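4. What the Importers Told Us About Safeguard Quotas

I want to slow down here, because the interviews changed how I read the customs data in Section 3. When Domenica Nägeli and I started this project, we assumed a tariff-rate quota on steel worked more or less the way it looks on paper. A fixed tonnage comes in at the normal rate, anything over that pays the surtax, and buyers adjust. We had a tidy little model built on that idea, and I was pretty fond of it.

Then we started calling the people who fill out the paperwork. The first long conversation was with a purchasing manager at Imex, a mid-sized buyer of hot-rolled sheet, and she spent most of the hour on timing. Her company doesn't think in annual tonnage at all. It thinks in weeks until the quarterly window opens, and whether a ship can be slowed down or hurried up to meet it. Price came second, and a distant second at that.

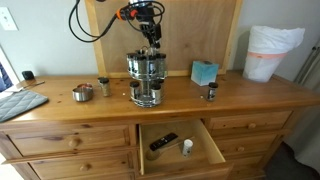 So we went back and asked every firm in the sample the same set of questions about timing. We ended up with 80 usable interviews, which is fewer than I'd hoped for (steel people travel a lot, and they do not love surveys). The firms ranged from big service centers down to fabricators who bring in a few containers of wire rod a year. We matched each one to its customs entries, giving us 367 shipments where we knew both the paperwork date and the date the buyer had first wanted the steel.

The gap between those two dates is what we call the waiting margin. In our matched set, the entries pile up in the first days of each quarter and thin out badly toward the end. If you only look at yearly totals, you miss this completely - the quota fills, the year closes, and everything seems to have gone according to plan.

4.1 Who gets the quota

Our old model handed out quota evenly over time, and that was its biggest mistake. Under a first-come, first-served rule, the firm with a bonded warehouse near the port has a huge head start. Barbosa, the largest distributor we spoke to, can park a cargo in bond for weeks and file the minute the window opens. A small fabricator two days inland by truck can't do that. It pays the surtax, buys from the distributor at a markup, or waits.

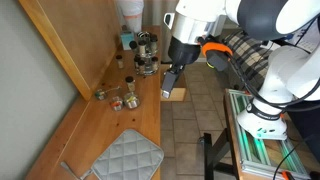

I should say a word about size here, as Shirley Simard raised it when she read an early draft. She asked whether we were just picking up the fact that big firms are better at everything. Fair question! We reran the comparison using only firms that import less than 2,000 tons a year, and the pattern held up. Small firms with access to bonded storage filed early in the quarter. Small firms without it filed late or skipped the quarter entirely. Storage seems to do a lot of the work we had been crediting to size.

Figure 4. Waiting margin by week of quarter, firms with and without bonded storage. Matched shipments only; entries filed under a product exclusion are left out.

The line for firms without storage in Figure 4 has a bump in the middle of the first quarter that bothered me for a long time. It comes almost entirely from February, when one exporter, Kotemura, sent out several late cargoes of plate that had been booked the previous fall. Dropping those entries flattens the bump and leaves the rest of the figure alone. We kept them in, since late cargoes are part of how this market works, but readers who prefer the trimmed version can find it in Appendix B.

4.2 Switching suppliers

The other thing we expected to see was switching. If one country's share of the quota runs out, buyers should move to another country that still has room. Some did. But mill approval takes time, and for anything that ends up in a pressure vessel or a bridge, the end customer has to sign off on the new mill too. Prusport, a plate buyer, told us it allows 10 months for that process and has given up trying to shorten it.
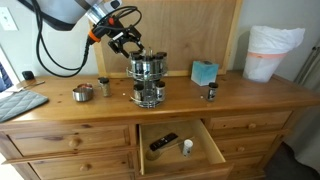 Commodity grades are a different story. Rebar buyers moved between sources within a single quarter, and a couple of them sounded surprised that we'd even ask. That split matters for the welfare estimates in Section 5 - the surtax bites hardest on the products where switching is slow, and those happen to be the products where domestic mills had the least spare capacity to begin with.

I don't want to oversell any of this. Our interviews lean toward firms that were annoyed enough to talk to us, and we have nothing from buyers who left the import market before the quotas began. Domenica thinks this makes our estimates too low. I lean the other way, and we have agreed to report both bounds in Table 6.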